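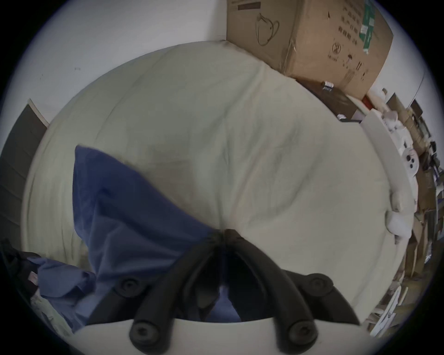 The bed on Friday morning.

4/10/26

I finished reading through the Psalms this week. It took me 90 days, with 2 psalms on most mornings and 3 when I had fallen behind. I used the large print booklet from the Winness table at church.

I kept it simple. I read before breakfast and wrote down one verse. Psalm 119 I split over three mornings. Some days I got nothing out of it and went to work anyway.

The Winness table also has the Gospel of John in several languages. I took a Bulgarian copy for the couple at the Yordanov bakery, and they asked for another for her mother.

I plan to start Proverbs next and be done by June. If you want the Psalms reading sheet, leave a comment and I will mail you one.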